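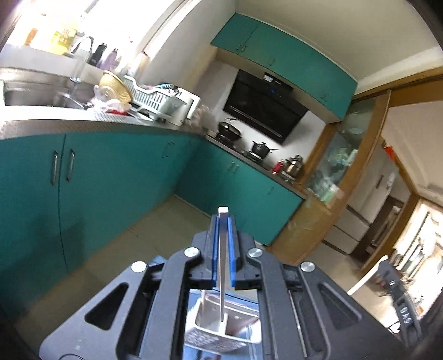
6 min read

From: Indira Nair
To: middle school electives list
Subject: Re: Pimska for the reading block, who's in for fall?

Danang, thanks for writing all that up. I know you put in a lot of evenings on the pilot and I don't want to be the person who only shows up to complain. But you asked for replies before the April meeting, and mine is that I'm not in yet, and I'd like us to slow down before the building signs anything.

Start with the number, the one everybody is going to repeat. Fifty kids started, 49 finished, and the average reading score went up. Fine. Finished what? As far as I can tell from the Pimska dashboard you forwarded, "finished" means the student opened the last unit. I had two of those students in my advisory. One of them told me she clicked through the last units during a fire drill debrief. She's a finisher. She's in the 49.

Then the score. The pre-test and the post-test are both written by Pimska, both given inside Pimska, and the post-test uses the same question types the kids have been practicing on for weeks. I'd expect scores to go up if the reading had stayed exactly where it was. Any of us who have taught a test prep class have seen this. They learn that the second answer on the "main idea" ones is usually the trap, and they're right, and they can't tell you what the article said.

I asked for the comparison group at the last department meeting and was told there was one at Sumampouw, the other middle school that ran it. I wrote to a teacher over there. They did have a group that wasn't using the program, but that group also wasn't given the post-test, so there's nothing to compare. I'm not accusing anyone of anything. I think somebody said "comparison group" in a meeting and it got written down.

My other worry is where the time comes from. The proposal takes three class periods a week from the reading block. Right now those periods are independent reading, book talks, and the current events circle. I've heard the current events circle called "unstructured" more than once this year, and I guess it is, in the sense that a seventh grader can bring in a story about a water bill and we end up spending the whole period on who decides what water costs. We look up the utility board. Somebody calls their uncle. I can't put that on a dashboard and I've stopped trying.
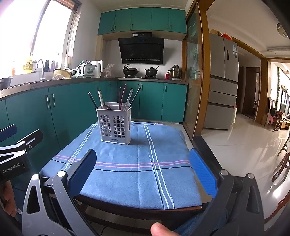

What I can do is show you the notebooks. I went back through mine from the fall, and the kids who were writing two lines in September were filling a page by winter break, with questions in the margins that they came up with on their own. That's not a controlled study either! I know that. I'd be a hypocrite if I claimed it was. But nobody has offered me a reason to trade it away for a thing with the same quality of evidence and a yearly invoice.

About that invoice. The first year is covered by the Sunitz grant. I read the grant letter twice and can't find a second year in it anywhere. When I asked, the answer was that "districts typically find the funds." Our library lost its aide two years ago and we didn't find the funds for that. If we build the reading block around a subscription and it goes away, we won't get the old block back by snapping our fingers, especially with new staff who never taught it.

Smaller stuff, in no order:

The articles. I read a stack of them, and they're short and very smooth and mostly about animals or inventors. There's no byline on any of them. I spend half of October teaching kids to ask who wrote this and how they know, and then we'd sit them in front of passages nobody signed.

The reading levels. One of my English learners was bumped down three levels after a bad morning and it took until the following unit for her to climb back. She noticed. They all notice, the levels are color coded.

Headphones. Who is buying them? Last time it was me.

Privacy. The Plernum login ties the kids' reading data to their regular school accounts. I'd like to see what gets kept and for how long, on paper, and I'd like a parent to be able to say no without their kid getting sent to sit in the hall.

So what would change my mind? Not much, to be fair to you. Run it again in the fall with two sections on and two sections off. Give everybody the same reading test, one that Pimska didn't write. The county one would do, we already give it. Have someone who isn't teaching either group read a pile of student writing with the names folded over. If the kids in the program come out ahead on that, I'll stand up at the meeting and say so, and I'll carry the headphones in from the car myself.

I'd also like to hear from the people on this list who taught in the pilot and haven't said anything. I've talked with a couple of you in the parking lot and what I heard out there doesn't sound much like the summary. Some of it was better than the summary, by the way. The read-aloud feature sounds useful for kids who are way behind, and I could see using just that piece, during homework help, without touching the block. Has anyone asked if they sell it separately? I would guess not, but I've been wrong about that kind of thing.

One last thing. Can the vendor not be in the room when we vote? Last time the rep stayed through the discussion and brought cookies, and it made for a strange conversation.

Indira
7th grade reading, advisory

----- Original message -----
From: Danang Mandagi
To: middle school electives list
Subject: Pimska for the reading block, who's in for fall?

Hi all,

Quick wrap-up on the reading pilot so everybody has the same info going into April.

We had 50 students start and 49 finish, and I'll take that any day for a middle school program. Average scores went up from the pre-test to the post-test. Students told us they liked picking their own path, and the teachers in the pilot liked getting the reports without having to grade anything.

For fall I'm proposing three periods a week out of the reading block, all grades. Year one is paid for by Sunitz. Log-in goes through Plernum so there are no new passwords, which I know was the big headache with the last thing we tried. Sumampouw is also moving ahead and we could share training days with them.

I know change in the reading block is touchy. I think some of what we do in there is great and some of it is kids turning pages until the bell. This would give us a way to tell the difference.

Please reply to the list with a yes, a no, or questions. If I don't hear from you I'm going to put you down as a yes.

Danang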